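Skanex bench sharpener, long-term review

18 Mar 2022

I bought the Skanex bench sharpener in October to replace an old double-ended grinder that had worn bearings and no useful tool rest. I sharpen drill bits, lathe tools and plane irons, and now and then a set of kitchen knives for a neighbor. The machine has been used most weeks since then, so I have a fair idea of what it does well and where it falls short.

The Skanex runs one wide wheel on one side and a leather strop on the other. The motor is rated at 3,000 rpm but drives the wheel through a reduction, so the wheel itself turns slowly. It starts without a kick and runs quietly enough to talk over. The base is cast and has four bolt holes. I bolted mine down, and I would not use it any other way.

Setup took me most of an evening. The manual covers the wiring and the guard and has little to say about the tool rest, which needs to be squared to the wheel before the first grind. Mine was out of line when it arrived. Two set screws under the rest fix this, but they are hard to reach with the guard on.
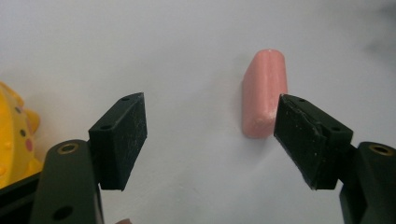 Pink, upright, on a pale surface.

For lathe tools the machine is very good. The angle scale on the rest is marked in single degrees and the clamp holds its setting. I grind my turning tools with 8 degrees of side clearance, and I can come back to that angle a week later without checking it against a gauge. The finish off the wheel is fine enough that I only stone the cutting edge lightly before going back to work.

Drill bits are less simple. The drill holder is sold separately and takes bits from 3 mm to 15 mm. Larger bits come out well, with even lips and a centered point. Small ones are fiddly. The holder grips them by too short a length and they can twist as they touch the wheel, so I still do anything small by hand. I also tried the older Bellel drill holder, which fits the same bar. It grips small bits better but has no stop for setting the length, so it is slower to use.
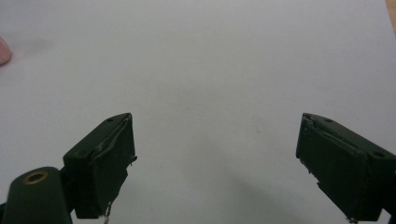

The wheel wears evenly if you move the tool across its full width. I did not do this at first and had a shallow groove in it before the end of the year. Dressing it flat again was easy enough, but it uses up wheel. Replacement wheels from Skanex are expensive. I have been using a Hadisier wheel for the last few weeks and see no difference in the edge, though it sheds more grit into the tray.

My main complaint is the tray itself. It is shallow, it has no drain, and it has to be slid out sideways with the strop removed. I expected better at this price – the cheaper Echeverría machine I tried before buying has a deeper tray that lifts straight out. That one has a poor angle scale, though, and the rest moved under pressure.

The power switch is on the left, low down, and collects dust. I wipe it after each session. The cord is short for a machine of this size.

I would buy the Skanex again for lathe tools and plane irons. If you mostly sharpen small drill bits, look at a dedicated drill grinder first.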